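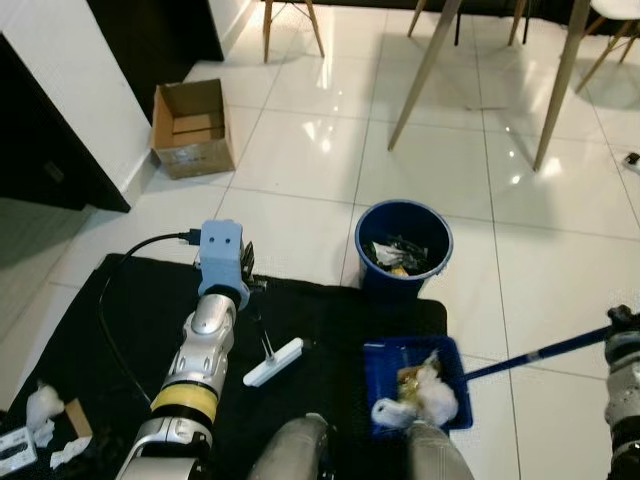
Chapter 2
Secrets and Season Arcs

A television drama with a long season has two jobs. Each episode must tell a story that ends, and the season must tell one that does not end yet. This chapter looks at how writers divide the work, using the superhero serial Flukelel as the main case.

The show is set in the port city of Jusamdale. Its lead, Irketti, works nights as a court clerk and can hear any conversation within 20 blocks. In the pilot only her brother knows. By the finale the whole court knows, and the writers had to decide who would learn it when.

Makis Kalogeropoulos, in his study of the scripts, calls this the "ladder of knowing" - each character who learns the secret changes what the others can do. He reads the Michailidis trial episodes as the top of the ladder. 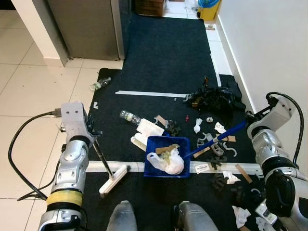
Figure 2.1 A blue dustpan holding a knotted white plastic bag.

Before reading on, watch the pilot and the first trial episode. Write down who knows the secret at the start of each one, and who knows it at the end. You will need the notes for Section 2.2.

2.1 The Episode Plot

The episode plot is often called the A story. In Flukelel it is almost always a court case.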